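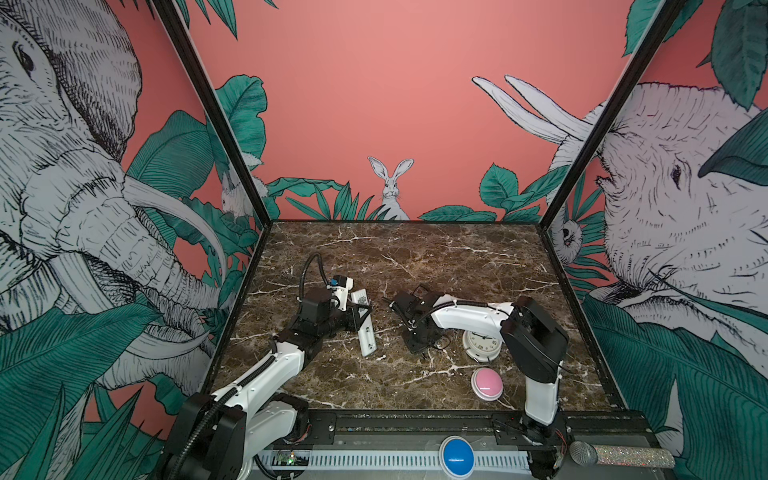

An adventure game is a kind of video game where you explore places, talk to characters and solve puzzles to move a story along. You don't usually need fast fingers. You need to look carefully. Most of the places you visit in these games are painted or drawn, and the artist has to fit a lot into one screen. Look at the wall with the big elephant, the one with the long curved tusk. The elephant is easy to spot, but there is also a small rabbit peeking out of the leaves near the top. Adventure game artists work in the same way. They draw something large that you notice right away, and then they put in small things for you to find later.

What is a background?

A background is the picture behind the characters. In an old game it might be one screen wide. In a newer game it can be much wider, and it slides along as your character walks. This sliding is called scrolling.

Khanyisile Sithole paints backgrounds for a game called Eltora. The story takes place in a harbor town named Zulthorpe, and the player visits 50 different places there. Each place starts as a pencil sketch. She marks where the doors are, where the character can walk and which objects matter to the puzzle. Color comes last.

What is a hotspot?

A hotspot is a part of the background that does something when you click on it. You can't see where it begins and ends, but the computer can. If you click inside the shape, the game answers. A drawer might open, or your character might say, "It's locked."

Eltora has 857 hotspots. Only 300 of them help you solve a puzzle. The others are there so that the town feels like a real place. Click on the baker's cat and it yawns. Click on it again and it leaves. 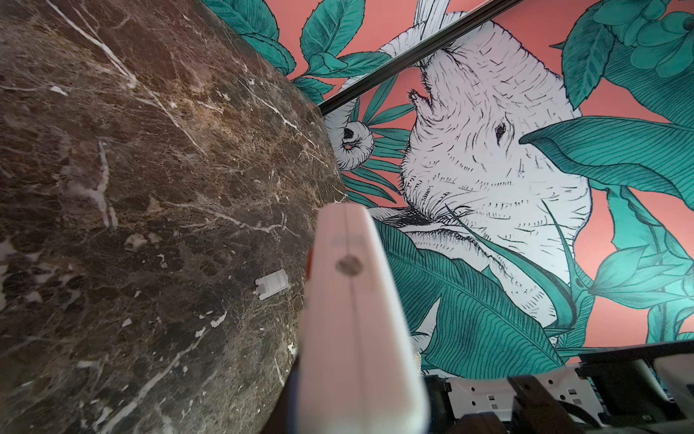 Hotspots can be too small. In some early games you had to find one tiny dot on the screen, and players got stuck for hours moving the mouse back and forth. This was called pixel hunting. A pixel is one of the little squares of color that make up the picture. Many games now have a button that makes every hotspot glow for a second or two.

How do the puzzles work?

Most puzzles are made of steps. In the first part of Eltora, you need to get into the lighthouse. The door is locked, and the key is at the bottom of a rain barrel. Your arm is too short to reach it. There is a magnet in the school and some string on the dock. Tie them together, lower the magnet into the barrel and up comes the key.

Mpho Mathebula, who writes the puzzles, draws each one as a chart before anyone builds it. The boxes are things you must do, and the arrows show what has to come first. If an arrow goes around in a circle, the puzzle can't be solved and she has to fix it.

Who writes all the talking?

Mpho writes that too. The game has 3,000 lines of speech. Many of them are for wrong answers, such as trying to use a fish on a door.

Words to know

Inventory: the things your character is carrying.
Scrolling: when the background slides as you walk.
Hotspot: a part of the screen you can click on.
Pixel: one small square of color in a picture.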